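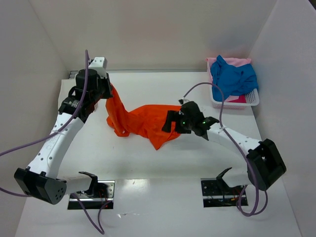 Folding for People Who Hate Folding
Notes for the evening talk, Orklow community hall, May
Afiq Jugah

Start 6.30, not on the dot, people will still be getting tea. Have the cloths in the basket by my feet.

Opening. Ask who folded something today. Then ask who enjoyed it. (Wait for the laugh, then put my own hand up.) I love this stuff! I've folded cloths for 15 years, first in the linen room at the Husine, then at home with two children throwing them back at me, and I still get a little thrill from a good square stack.

First point: the stretch. Most of us go straight to the fold, with the cloth still bunched, and then wonder why the corners won't meet. Take hold of it at both ends and pull until you feel it go firm. Hold up the orange one. Pull, let it slacken, pull again. Ask somebody in the front row to take the other end, it's much more fun with two and the people at the back can see it better.

Don't yank. A thin cotton cloth will go out of shape if you drag it by one corner, so hold a bit of the hem on each side of your fingers.

Second point: the table. A smooth, clear top is a joy. The cloth slides where you want it and you can smooth it from the middle outwards with the flat of your hand. If it's rough wood, put a sheet down first. Wipe it before you start, crumbs get folded in and you find them at Christmas. Bed is fine for towels, hopeless for napkins.

Third point: halves, then thirds. Do this one slowly. Long edges together, smooth, then in from each end. Say out loud where my thumbs are. At the Kushwaha session I went too fast here and lost half the room, so do it twice, and the second time face the other way.

Story if there's time: the wedding with 400 napkins. Started at 9 in the morning, still going when the band turned up, and Onia (my sister-in-law, best folder in the family) did the last pile sitting on the stairs. Keep it short!!

Hands-on. Pass the basket round, one cloth between two. Stretch, lay down, smooth, fold. Walk about. Praise the wonky ones too, a wonky fold still goes in the drawer.

Likely questions
Fitted sheets: yes, I can do them, see me at the tea table.
Ironing: only the napkins, and only for guests.
Microfibre: same fold, but it clings, so give it a shake first.

Cloths back in the basket before they go. Lights are by the side door.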